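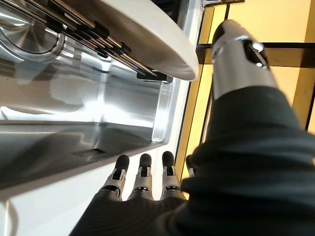 In Defense of the Half-Loaded Dishwasher

Home Essays Kitchen Letters About

I've been having the same argument with my friend Widad Aoun for most of a year now, and since she's declined to settle it over coffee I'm going to have it out here where she can't interrupt. Widad thinks a dishwasher should only be touched twice: once to fill it, once to empty it. Everything in between piles up by the sink until after supper, and then she loads the lot in one go like she's packing a car for the beach. I think that's crazy, and I say so as somebody who loves her cooking.

My way is to put the plate in when you're done with the plate. Two plates in the bottom rack at noon? Fine! Leave them there. They'll have company by six. The door goes up and down all day in my house and I don't mind it one bit (my mother minded it a lot, she'd bark her shins on ours every Thanksgiving and blame whoever ate last).

What really sold me was the summer I rented the upstairs place on Bandcombe. It had a decent sink and about as much counter as an ironing board, so anything you set down was in the way of the next thing. You learned fast. I came home to a proper long counter after that and I swore I'd never let it fill up with bowls again, and mostly I haven't.

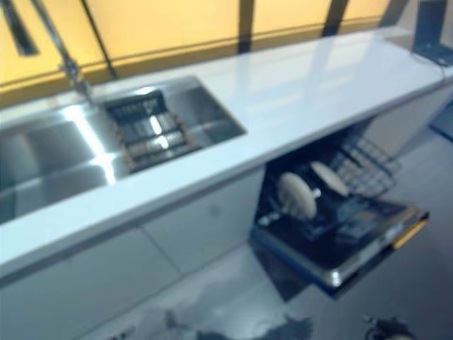 Do you have to rinse plates before they go in the dishwasher?

Scrape them well and skip the rinse, unless it's egg or oatmeal and they'll be sitting there until tomorrow.

Now, I'll give Widad one thing. She's right about the rack in the sink. I used to keep mine out on the counter on a little tray, and the tray grew a gray line of scum underneath that I'd find every April when I got ambitious. Hers sits down in the basin, so the drips go where drips ought to go. I copied her. I haven't told her, so I guess she's finding out now – hi, Widad. The trouble is that you lose a chunk of your sink, and if you've got a big roasting pan to soak you have to lift the whole rack out and find somewhere to put it. I still think it's a fair trade.

Where I dig in my heels is stainless steel. People talk about a steel sink like it takes care of itself, and then they leave it wet overnight and wonder about the spots. I wipe mine down last thing at night with an old dish towel. My neighbor Siiri Väisänen puts hers off until the weekend and then goes at it with baking soda for half the morning, and it does come up beautiful, I'll admit, but who wants to spend a morning on a sink? She also claims she's counted 56 dish towels in her linen closet, so maybe she needs something to do with them.
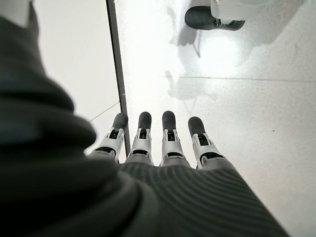 Kitchen counter, seen up close.

Anyway, white counters. I was warned off them by every relative I have. Coffee, beets, turmeric, all of it was supposed to ruin my life. I've had mine for years and the only thing I've learned is that you see the mess sooner, so you wipe it sooner. A speckled counter will hide crumbs for a week. My aunt's brown one in Elport could have hidden a sandwich.

So load as you go, wipe the sink at bedtime, and let the machine sit there with two plates in it for as long as it likes. If Widad wants to write in with her side, the letters page is open, and she knows where I live.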